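# Chapter 2: Pegs, Rings, and the Space Between

A ring goes over a peg. If you are older than a toddler, you may feel that this has been covered. The first edition of *Bench Basics at Culberg* agreed with you and gave the subject one paragraph, after which a great many students went into the workshop and forced rings onto pegs they did not fit. This edition gives it a chapter.

The trouble lies in the word "goes." It hides at least four separate matters: how big the hole is, how thick the peg is, how straight the peg stands, and how well the person holding the ring can see what they are doing. Get three of them right and the fourth will keep you busy all afternoon.

You need very little for the work in this chapter. A peg that stands on its own base will do, along with a second of a different thickness and a handful of rings. A table with a light top is best, as a black ring on a dark bench has a way of joining the bench. The table can be any shape. Round ones are pleasant to sit at and give a dropped ring no corner to stop in, so take your pick.

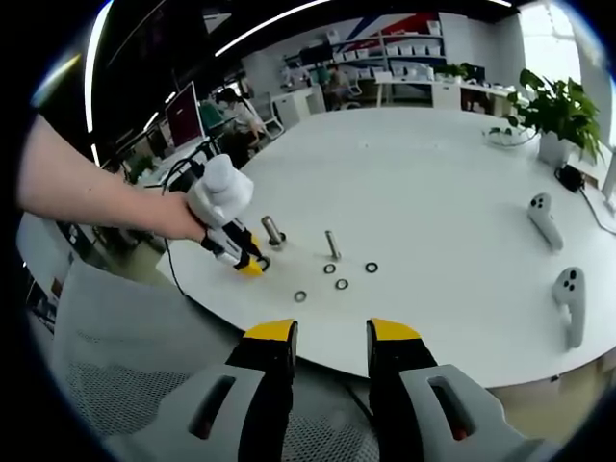
## 2.1 The hole is bigger than the peg

It has to be. A hole exactly the size of its peg is a fine thing on paper and a mallet job in real life. The difference between the two widths is called the *clearance*, and everyone who works with their hands has an opinion on how much of it there should be.

Take a steel peg 60 millimeters tall and a ring with 2 millimeters of clearance. Lowered level, the ring drops all the way to the base. Lowered with a tilt, it may catch on one side near the top, and the harder you push the same side, the more firmly it stays. This is called *jamming*. The cure is to stop pushing, lift the ring a little, level it, and start again. Students at Culberg have been told this for years and still reach for the heel of the hand.

Rubber rings muddy the water. Rubber gives, so a ring that is too small can be stretched over a peg it has no business being on. That is handy for a seal and useless for learning about clearance. If you practice with rubber, choose rings that slide on without stretching.

A thick peg and a thin peg make a better pair than two of the same. The thick one is easy to see and steady on its feet, and it leaves little room inside the ring. The thin one leaves plenty of room but is easier to knock over, and after you have stood it up again for the third time you will understand why Section 2.4 is all about bases.
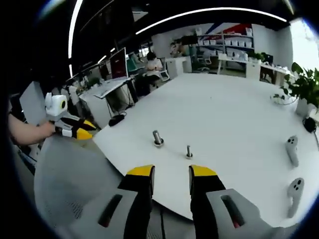

Which peg should a beginner start with?

Start with the one that has the wider base, whatever its thickness. A peg that stays put lets you work on one problem at a time, and the ring is problem enough.

## 2.2 Straight up, more or less

Pegs lean. Some lean because the base is uneven, some because the hole in the base was drilled by a person thinking about lunch. A lean too small to notice from above is plain from the side, so bend down and look along the tabletop before you blame the ring.

The Semo catalog, which we use for our practice pegs, gives a height for each peg and a width for each base. Read both. A tall, slender peg on a small base is the one that goes over when a sleeve brushes it, and sleeves are drawn to it. Short, stout pegs forgive nearly everything except being dropped on a foot.
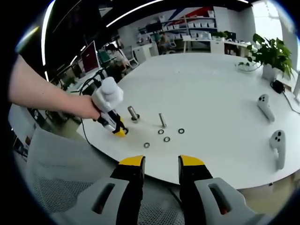

Spacing matters as well. Set two pegs too close together and your knuckles will meet the second while your fingers are busy with the first. Set them too far apart and you spend the exercise reaching. A hand's width is a good starting gap, and you may use your own hand.

Keep the spare rings on the side nearest you. Rings kept behind the pegs have to be fetched over the top, and a forearm passing over a row of pegs is how rows of pegs come to an end.

## 2.3 Before you begin the exercises

The exercises call for 200 placements, spread over several sittings. The record sheet has room for all of them, plus a column headed "Remarks," which past classes have used mostly for weather. Write down which peg you used, whether the ring jammed, and what you did about it. "Pushed harder" is an acceptable entry the first time.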